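My mother kept a shelf of old tins, buckets and baking trays in the scullery, and not one of them was ever thrown out for looking shabby. I have inherited the shelf and most of the habit, and people do ask how I get on with metal things that have seen a bit of life, so I have put down what works for me.

## Everyday trays and tins

Most of the trouble with baking trays comes from being in a hurry. Let the tray cool, then run in enough hot water to cover the bottom, add a good squeeze of washing-up liquid and go and have your tea. By the time you come back most of it will lift with a wooden spoon. For the stubborn brown corners I make a paste of bicarbonate of soda and water, thick enough to stay where it is put, and leave it overnight. Keep soda away from aluminium though, as it turns the metal dark and dull. For those I use lemon halves left over from cooking, rubbed round and rinsed off.

Dry everything properly! I put tins back in the oven after I have switched it off, with the door open a crack, and the last of the heat sees to the seams where a tea towel never reaches. If your oven is still warm enough to be uncomfortable to the hand, wait a little, or you will forget they are in there and scorch the paper lining of the next cake (I have done this, and more than once).

Theresia Holzer, who had the kitchen next to mine when we both lived at Clernance, used to wipe her bread tins with a scrap of buttery paper before putting them away. Lovely for tins in weekly use, but anything that sits on a shelf for months will go sticky and smell of old fat, so those are better put away bare and dry.

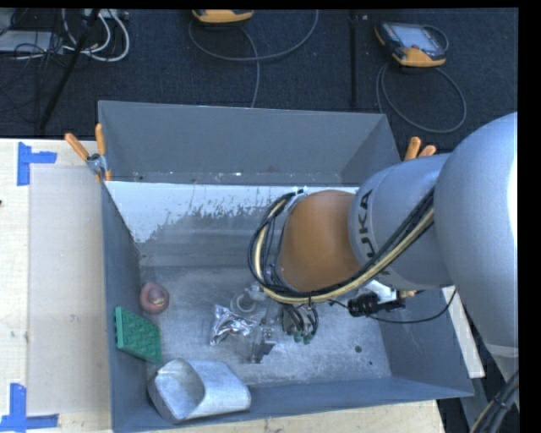

Buckets, coal scuttles and the big tubs we keep in the shed want a rougher sort of care. Scratches on the bottom are nothing to fret over, and a floor as scuffed and mottled as the one in that big grey bin will still hold whatever you care to put in it. Where a pale coating has gone ragged along its lower edge, with bare streaky metal underneath, I go over the edge with fine wet-and-dry paper until my fingertip can't feel the step, wipe it down, let it dry and give it two thin coats of metal paint. Thin is the word. One thick coat always sags, and you will be looking at the drips for years.

Before painting anything old, do find out what is on it already. Old paint may have lead in it, and you don't want to be rubbing that down in the kitchen or anywhere else. If I am in any doubt I leave it alone.

## Small rust spots

A ball of crumpled kitchen foil dipped in vinegar will shift light rust from chromed taps and old bicycle handlebars, and it costs next to nothing. Rinse well after, and dry. For garden tools I use a stiff brush first, then a rag with a little linseed oil. Lay the rag out flat outdoors to dry when you have finished, well away from anything that will burn – a screwed-up oily rag can heat up all by itself and catch fire. My neighbour Magnus Shearer hangs his singly over the washing line, which his wife is not fond of.

## Keeping it all in order

Put a sheet of newspaper between trays that stack, and store buckets upside down if the shed floor is dry, or on a couple of slats if it isn't. I go through the whole shelf each July with the back door open and the wireless on, and it takes me most of a morning, mainly on account of stopping to look at things.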